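Grip Fault on the Left Hand

Posted Saturday evening

I am writing to record the fault that stopped our tabletop work at Histness this week. The task concerned two bowls, one stainless steel and one white ceramic, and the cycle halted at count 1674.
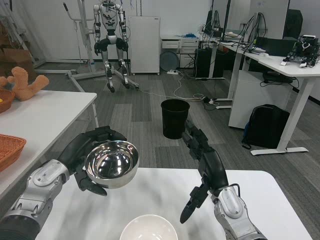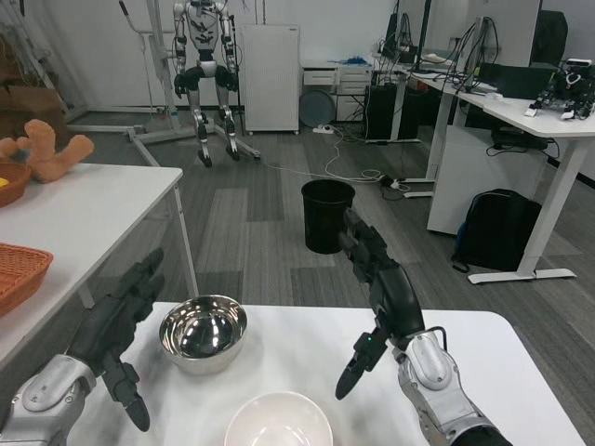
The log shows that the left hand reported a closed grip while the thumb joint was still moving. The controller accepted that report and released its force limit 41 milliseconds early. Nothing was broken and no one was hurt. Even so, a hand that misstates its own position is a safety matter, and I stopped all runs under power.

Yuto Imai reviewed the log and found the same early report in 3 older sessions. Lawal Bako has since replaced the thumb encoder cable with one from Cleddale. We have not established whether the cable or the Skeltance firmware is at fault — both were changed in October.

Until that question is settled, the arms will run at reduced speed, and the stop button must be within reach of the operator. Yuto will repeat the test with the old firmware on Monday.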